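Ticket 1860 – Loja Altus: portes calculados a dobrar no carrinho
Estado: em curso
Aberto por: Buppha Prasertsri
Atribuído a: Liam Hollis
Data: 24 de fevereiro de 2023

Buppha Prasertsri:
Bom dia. Desde a última atualização do módulo Suler, a loja cobra os portes duas vezes quando o cliente junta ao carrinho um pacote misto de snacks. Com um produto simples o valor está correto. Já limpei a cache e experimentei em dois navegadores, com o mesmo resultado.

Liam Hollis:
Obrigado pelo relato. Pode dizer-me qual é o peso gravado na ficha do pacote misto, e se a opção "somar peso dos componentes" está ativa?

Buppha Prasertsri:
O peso gravado é 2,000 kg e a opção está ativa – não fui eu que a ativei, penso que veio assim com a atualização. Os artigos do pacote são de tipos diferentes. 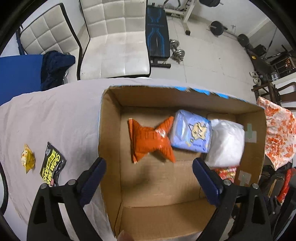
Caixa de cartão aberta, com artigos embalados.

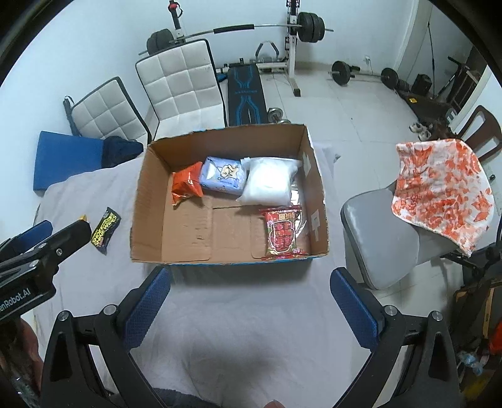
Na ficha, cada artigo tem o seu próprio peso, e o mais leve tem 27 g. Se eu desativo a opção, o valor dos portes fica certo, mas o stock dos componentes deixa de descer quando há uma venda.

Liam Hollis:
Consegui reproduzir o erro no servidor de testes. O módulo soma o peso do pacote e depois soma outra vez os componentes. Por favor, mantenha a opção desativada e acerte o stock à mão até sair a correção, prevista para março.

Buppha Prasertsri:
Entendido. Há 138 encomendas antigas que precisam de ser verificadas – envio a lista na segunda-feira.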